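Oct 5, 2021
By Majdi Hattar

How to read a plant milk label without being taken in

The front of the carton is advertising. I start at the back, and it takes me less than a minute per carton.

1. Find the percentage. In Britain the maker usually has to say how much of the named ingredient is in there. Flunasar's almond drink says 2%. The rest is mostly water, sold at the price of something fancier. Skevden's oat drink says 10%, so at least you can taste an oat.

2. Look at the sugars line, then at the ingredients. "No added sugar" on an oat drink doesn't mean no sugar. Breaking down the starch makes some, and it turns up in the table under "of which sugars". 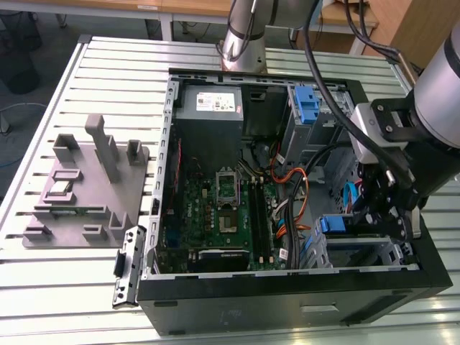

3. Check for calcium and iodine. Calcium is often added, iodine much less so, and organic cartons may have neither. Shake the carton well whatever it says, as the chalky stuff sinks.

4. Ignore "barista" until you've tried it. Often it means more oil and an acidity regulator. I put Gudau's ordinary soya next to its barista one in hot coffee and couldn't justify the extra 64p.

5. Be wary of green claims with no figures behind them. "Kinder to the planet" than what? If there's a number, see whether they tell you who worked it out.

Comments (2)

Javier: The ordinary Gudau splits in my coffee every time. I'll keep paying.

oatsceptic2486: Was the 2% one sweetened? Mine is and it still tastes of nothing.

We use cookies to improve your visit. Accept | Manage settings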